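Tuesday, bedroom task, jewellery sorting

Started at 9.15 with the two hand-held grippers. Arben Trajkovski was in Clellthorpe for the calibration, so I did the collecting alone and wrote the log between the takes.

Goal for the day was 33 good episodes of the jewellery into the box and out again. I have 15 that I would keep without discussion. Another 7 are usable if we trim the beginning, where I was too slow to come to the table. The rest I marked red in the sheet and we can decide later.

Main problem is still the chains. With the beaded necklace I can take one bead between the pads and lift, and the other beads follow. The silver chain bracelet goes into a tangle and then the pads close on two or three links at the same time, and I have to open and try again. I kept these second tries in the data. Kjærgaard wrote in September that he wants to see recoveries, so I think it is correct, but please look at take 12 before we train, it has 3 recoveries in one episode and maybe this is too much.

The stud is a different matter. It is very small between the blue pads and from the wrist view I lose it as soon as the fingers close.
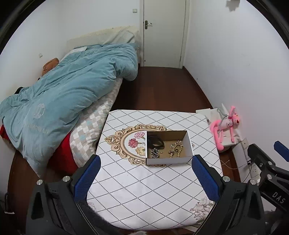
I also changed how I hold the left hand. Before, my elbow was high and the shoulder was tired after half an hour. Now I keep the elbow near the body and turn the wrist more - the motion looks smoother in the replay, but the left finger comes in at a lower angle than in the Vultenden set. I don't know if the Rudolano policy will care about this.

To do:
- ask Arben if the left width reading is shifted, it did not go to zero when closed
- same task with the box turned a quarter
- rename takes 4 and 5, they are swapped
- charge both packs tonight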